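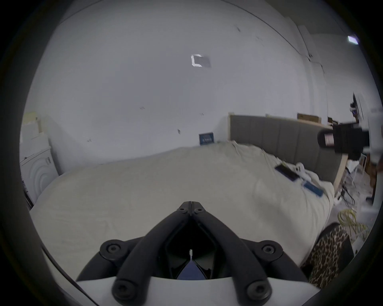
## Costine student team opens second phase of hand-held gripper project

**Cellthorpe, 13 February 2023** – The Costine robotics club has begun the second phase of Jindarari, a student project that records household handling tasks with hand-held two-finger grippers. The first phase used rigid objects on a tabletop. The second uses cloth and bedding.

Members guide the gripper by hand through each task. The recordings are later used to train a control policy for a robot arm. Each task is divided into three stages: approach, grasp and release. A take is rejected if the fingers close before the approach stage is complete.

The phase two plan lists 51 tasks, including lifting a towel from a bed, folding it once and moving it to a marked position. The target is 1,175 accepted takes by the end of May. Students also label the takes and check one another's labels before a file enters the training set.

Cloth changes shape during a grasp, and a single fingertip position does not describe its state. For that reason the labeling guide has been rewritten, with separate entries for edge, corner and mid-cloth grasps.
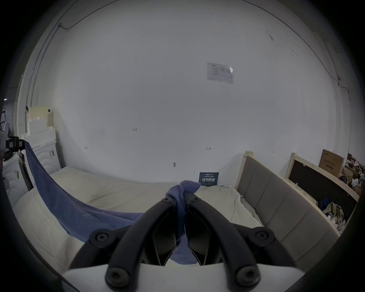
*Jindarari, phase two: a blue towel held between the gripper fingertips over a bed.*

The first 300 accepted takes will be shared with the Ñahui student competition, which Costine is entering in the soft materials class. Entries are scored on repeatability – the same task is run several times with the cloth placed differently.

Requests for the task list and labeling guide may be sent to the Costine club office in Cellthorpe.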